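Taller de orden y superficies de trabajo
Apuntes de la sesión 4: la mesa despejada
Centro de formación Irneo, aula 57

Antes de entrar en materia, un recordatorio para quienes faltasteis el jueves: la ficha de inventario se entrega al principio de la clase y no al final, que luego salimos todos con prisa y se me quedan la mitad en el pasillo. Si no la tenéis impresa, vale a mano, con letra que yo pueda leer sin gafas nuevas.

1. De dónde partimos

En la sesión anterior hablamos de cajones y de baldas, y vimos que casi todo lo que no encuentra sitio en ellos acaba en la mesa. Las llaves, el correo sin abrir, el cargador de un teléfono que ya no tenemos, la taza de media mañana (y la de ayer, que también cuenta). La mesa es generosa y lo admite todo, y por eso es lo último que ordenamos y lo primero que se vuelve a llenar.

2. El vaciado

Se retira todo, también lo que pensamos devolver a su sitio. Ya sé que da pereza levantar la lámpara para ponerla otra vez en el mismo rincón, pero hacedlo una vez y me contáis. Lo retirado va a una caja o al suelo, sobre una sábana vieja, y se agrupa por uso: lo de escribir con lo de escribir, los papeles con los papeles. En el cuaderno de prácticas Ullstead tenéis la tabla de la página 92, que sirve para apuntar los grupos.

3. La limpieza

Paño de microfibra apenas humedecido, pasadas largas, de la parte del fondo hacia nosotros. Después, paño seco. En los tableros mates conviene no insistir en un mismo punto con productos fuertes, que pueden dejar un brillo muy feo. Y mirad la superficie también de lado, agachándoos un poco, porque en blanco y con luz suave cuesta distinguir una sombra de una mancha.

4. La pausa

Es mi parte preferida, y me vais a perdonar que me extienda. Con la mesa ya vacía, dejadla así un rato, el de un café tranquilo, antes de devolver nada. Fijaos en por dónde le llega la claridad y qué zonas quedan más apagadas; ahí se decide luego dónde leer y dónde dejar la bandeja de papeles.
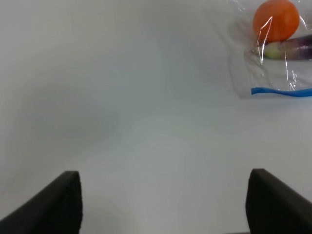

Oei preguntó si no era demasiado pedir, en una casa con niños y una sola mesa para todo, que se quedara vacía siquiera una tarde. Pues sí, lo es, y me alegra que saliera. En ese caso basta con despejar la mitad y respetarla hasta la hora de cenar; la otra mitad que siga con su vida.

5. Para la próxima sesión

Lectura: el capítulo de Nollard sobre mesas compartidas, páginas 173 y siguientes.
Ejercicio: vaciar una mesa de casa, la que queráis, y anotar qué objetos vuelven a ella durante la semana.
Traed el cuaderno y un paño.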